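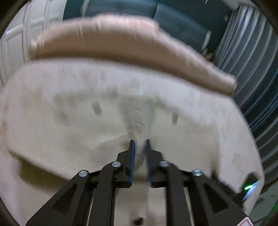

Hand-held gripper on the cream fleece, fold pinched between the blue pads.

Last updated: February, 4:40 p.m.

Workshop notebook, February
Entered by Kenna Pollock

Open day, hand-held gripper table. Writing this up before I forget the order of things. Cairns has the sign-in sheet and the feedback cards, so this is only what I saw from my end.

Doors at 10. Leltine had their arm going in the front room from the start and most people stopped there first, so we had a slow first hour. Used it to go over the fleece routine with Felstead's two people, who had only done hard objects before. By 11 there was a line and it stayed that way until lunch.

Routine for visitors, as we ended up running it:

- Show open and close once, hands clear of the linkage.
- Visitor takes the tool, closes on nothing a few times.
- Fleece blanket laid out in front of them. Reach in, close, lift a fold, hold, let go.
- Second try, lay the fold over and flatten it with the closed fingers.

The blanket was the best thing we had out. It is big enough that people can miss where they meant to grab and still come up with a fold. Almost everybody closed too early on the first go and skimmed the surface. Telling them to push down a little before closing fixed most of it. I started saying that up front after the first few groups and it saved time.

Lifting speed is still a problem for the recordings. People pull up fast once they feel the fabric catch. In the wide view, the fleece goes soft with motion right at the moment of the lift, though the ripples running down to the pads can still be picked out in what I pulled up on the laptop. Felstead wants the ripples for their fold tracking. I said we would rerun it slow with staff only and not count on visitor takes for that.

The pale fleece does give good contrast against the black arms and the blue pads. There are a couple of dark gray smudges on it, one either side of the fold, and a small dark speck lower down. I would leave them. Felstead asked whether marks like that could serve as fixed points on the cloth. Maybe, but they are small and I would not want to depend on them. Sewn markers would be better if they are serious.

Numbers. The log was at 2,000 grasps when we opened and the target for the blanket set is 4,000. Visitors added 395, counting every close that got saved, good or bad. I have not sorted them. Plenty will be skims. Do not add the 395 to the main total until somebody has gone through them.

Questions I got more than once:

How hard does it squeeze? Showed them on their own sleeve. Several people wanted to try a finger and I said no, because of the linkage more than the pads.

Does it learn while I'm holding it? No. It records, and the training is done later from the recordings.

Why not just use a glove? Good question from a woman who runs a laundry. I said the robot will have two fingers and no hand, so we collect with two fingers. She thought two was not enough for a fitted sheet. I agree with her.

Trouble: the Kuren logger stopped once a little after 1. Light on the gripper stayed green the whole time, so I did not catch it until I looked at the laptop. Restarted it, fine after that. There is a gap in the file of one group's turns. The green light should not be taken to mean that anything is being saved. Put that on the card taped inside the lid.

Also the tool gets heavy for smaller hands at full reach. Two of the school kids used both hands, which worked, but the fold came up crooked. A lower table would help, or letting them stand on the step.

Leltine's demo ran until 3 and ours until 3:30. Their arm did one towel fold start to finish and dropped two. They were open about it. I liked their way of putting the failed attempts up on the screen next to the good one, and we could do the same with the skims.

To do:
Sort the 395.
Slow lifts with staff, same blanket, same layout.
Write to Cairns about the sheet and whether the laundry lady left an address.
Ask Kuren about a stop alarm on the logger.
Check screws on the linkage before the tool goes out again.
Lid card.

Contact: Kenna Pollock, workshop bench | Back to top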